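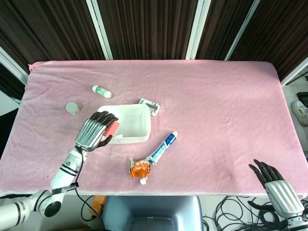
Slide 2: The colour talk

Okay, so I dyed wool every single day for 1095 days (yes, I kept a diary, and no, you can't borrow it!). Three years of grey mornings and stained thumbs, and my favourite colour is still onion skin. Go figure.

Pause, pass the Inley skeins around.

Then the mordant bit. I use alum, always have, and I weigh it while the kettle's on. Mention the Kopecký workshop in March, six spots left, sign-up sheet's by the door.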